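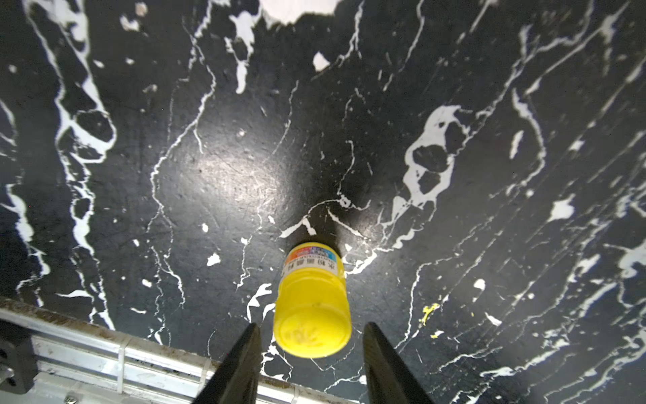 Free Paint Afternoons Return to Urness

The Urness community art room will reopen its gouache sessions in July, with places for 100 people over the month.

The sessions stopped last year when the room's old sinks were taken out. New ones are now in, paid for by a grant and a spring raffle that raised $1,000. Ornella Rizzi, who runs the room, said the paint is already on the shelves.

"We bought bottles this time, not tubes," Rizzi said. "Kids can squeeze out what they need, and the caps screw back on."

Gouache is a water-based paint that dries flat and covers well, even on dark paper. Beginners will start with yellow, red and blue and mix the rest themselves.

Each session lasts 2 hours. Gianni Caputo will teach the children's group, and Benedetta Donati will take the adults — she also plans a class on poster lettering if enough people ask for it.

Paper and brushes are provided. Visitors should wear old clothes and bring a jar for water. Sign-up sheets are at the front desk.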